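Drimley bottle return point to stay open through the winter

The bottle return point on Kauppinen Lane in Drimley will stay open until the end of March, after the town council agreed to carry on paying its share of the rent.

The return point was due to close at the end of November, when the first agreement with the landlord runs out. Councillors voted to extend it at their last meeting, with two against.

Residents can bring back glass and plastic drinks bottles and receive a small credit, which can be spent in seven shops in the town or given to the primary school. The council will put in 2,000 pounds towards the extra months. The rest comes from Filia, the refill shop that runs the return point from its side room.

Hanne Lappalainen, who owns Filia, said trade had been steady since the summer and that she had not wanted to shut just before Christmas.

"People have got used to it now," she said. "They come in with a bag on the way to the bus. If we closed for four months we would have to start again from nothing in the spring."
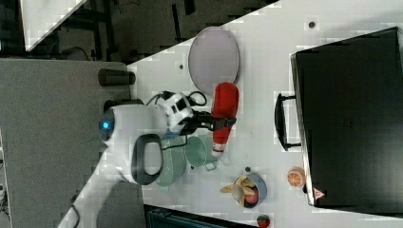 Opening hours will change from the start of next month. The return point will open at 10am instead of 9am and close at 4pm, with a later closing time of 6.30pm on the first market day of each month. Bottles should be empty and rinsed, with the caps left on. Broken glass, jars and cooking oil bottles will not be taken.

Not everyone in the lane is pleased. Toivo Lindqvist lives two doors down and wrote to the council in the summer to complain about the noise of glass being tipped into the collection bins early in the morning. He told the meeting that the later start would help but that he still thought the bins were in the wrong place.

"I have no quarrel with the shop," he said. "I would like the bins moved round to the yard, where there is a wall between them and my bedroom."

The council has asked Filia to look at moving them. Ms Lappalainen said the yard gate was too narrow for the present bins and that she was waiting for a price on smaller ones.

Annapurna Pillai, one of the two councillors who voted against the extension, said the money should have gone towards mending the bus shelter on Station Road, which has been without a roof panel since the storms in February. She said she would have backed a shorter extension to the end of January.

The shops taking the credit are the baker, the greengrocer, both chemists, the hardware shop, the wool shop and Filia itself. The credit is printed on a paper slip and lasts for six months. Slips given out before the end of November will still be good in the new year, including the older green ones.

At Drimley Primary School, money from donated slips has so far paid for a set of outdoor benches and some waterproof trousers for the reception class. Miłosz Kwiatkowski, the deputy head, said the school would like to reach 200 pounds by Easter to replace the shed door.

A similar return point in Darnonberg closed last year when the building was sold. Some residents there now make the trip to Drimley, and the council said it had no plans to limit the service to people living in the town.

Parking outside the return point is for loading only. Drivers are asked to use the car park behind the library, where the first half hour is free.

Councillors will look at the arrangement again in February.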